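Reading time: 3 min

Bundby Opens a Repair Counter in Tramden, and You're Invited

TRAMDEN -- I've wanted to write this one for ages, so forgive me if I go on a bit. Starting this December, Bundby will have a walk-in repair counter on Sabbagh Street, right next to the old post office. Bring us your lamp, your toaster, your wobbly kitchen stool or the zipper that gave up on you last winter, and we'll have a go at fixing it while you wait!

I'm Benvinda Quintela, and I started Bundby at my own kitchen table with a soldering iron and a very patient landlord. For the first few years we only took repairs by mail. People packed up their radios and mixers, sent them off, and got them back a couple of weeks later (sometimes with a note from me that was longer than the bill). Last year we handled 2706 repairs that way. I loved it, but I missed seeing faces, and a lot of you told us you'd much sooner carry a blender down the street than hunt for a box that fits it.

So we went looking for a storefront. The one we found used to be a shoe shop, and it still has the long bench under the window where customers tried things on. We're keeping the bench. You can sit there with a coffee while we work, or leave your item with us and pick it up later in the week. 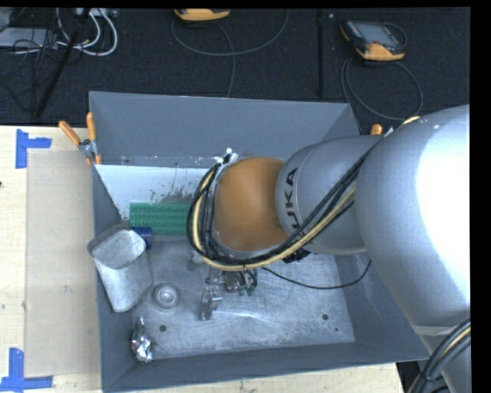

Small jobs at the counter start at 12 dollars, and that covers a plug, a fuse, a switch, a loose handle, that sort of thing. If your item needs a part we don't have in the drawer, we'll call you with a price before we order anything. And if we can't fix it, you don't pay. We've always worked that way by mail and I see no reason to change it now.

Dineo Van der Merwe will be running the counter day to day. She joined us four years ago to do sewing machines and has ended up doing pretty much everything else too. I asked her for something to put in this release and got the following.

"I like it when people stay and watch," Dineo said. "Half the time they go home and fix the next thing themselves. That's fine with me -- there are plenty of broken toasters to go around."

We'll also have a shelf of spare parts you can buy and take home: cord, plugs, lamp sockets, buttons, belts for the more common vacuum cleaners. Glue and sewing supplies come from Hidix, who have supplied us since the kitchen table days and were kind enough to help fit out the parts wall.

A few things we can't take, at least for now: microwaves, anything that runs on gas, and phones. Phones may come later. Large appliances are still by appointment, so please call first and don't wheel your washing machine down the hill (it has been suggested).

The counter will be open Monday through Saturday, with late hours until 8 p.m. every Friday for those of you who can't get away from work. Mail-in repairs carry on just the same as before, with the same form and the same address.

Reporters and local bloggers are very welcome to stop by before we open. Call the shop and ask for me, and bring something broken if you've got it!

Related news
Mail-in repairs: holiday shipping deadlines
How to tell if your lamp cord needs replacing
Bundby is hiring a weekend sewing machine repairer
Beginner mending evenings return to Tramden

Contact Bundby | Copyright Bundby, all rights reserved | Back to top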